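Does anybody still need a dressing table?

The woman who clears houses for Grivgate has sold furniture long enough to distrust a pretty one. She gave me an hour on Friday and spent most of it on a white dressing table with a mirror and carved legs.

"Everyone says 'ooh' and then they ask where it would go," she said. "Mostly it goes nowhere."

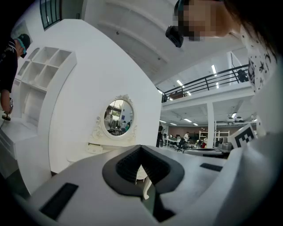
The mirror and dressing table against the white wall.

The asking price is 438, which I thought steep. She didn't argue. A plain one from Ellery is 127, she said, and it holds more. Two drawers under the top and a little one above won't take a hairdryer. "It's a table for people who own three things."

So why stock it? She shrugged. "Carving sells. I don't say it should."
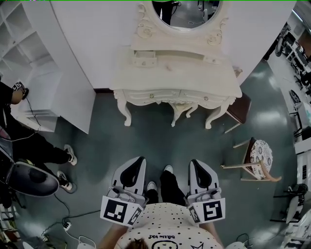 A buyer from Nindeck, listening in, disagreed: hers has been in daily use for years, and she'd pay 500 for the same again. She keeps letters in it, and sits on a kitchen chair.

I asked whether those scrolls are a misery to dust. "Soft paintbrush," came the answer, "and you'll still miss bits." She wouldn't call the style antique either – "white and curly isn't a date" – and she tells people to pull out every drawer before they talk money.
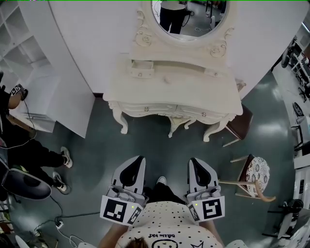 Small upper drawer pulled out, front drawers below.

I tried offering 300. She said to come back in June.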